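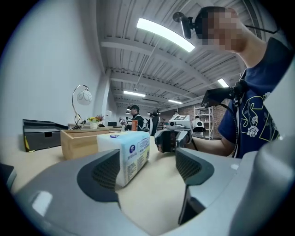 The tissues, the wooden box and the lamp I like so much.

I have decided to give every small thing in my room a home. It began in April, when I was looking for a receipt and found 16 pens but not the receipt. So I made myself a rule: one box for one kind of thing.

The wooden box has no varnish and I will leave it in its natural colour. I bought it at Zumgate together with the flower pot. The tissues are from a big pack and I go through them very fast in spring, so they must stay close to my hand.

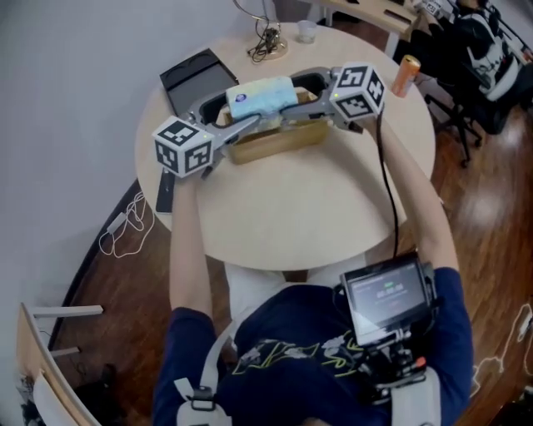
Cardboard boxes are my weakness. My favourite ones come from Widari, where I order tea, and they are strong enough to use for years. I keep cloths in them, folded small, and the charging cables go in another one. I have not yet found a good way to keep cables from making a knot. My neighbour told me to use bread clips, and I have started to save them in a jar.

Next I will do the shelf above my bed, which is mostly old magazines.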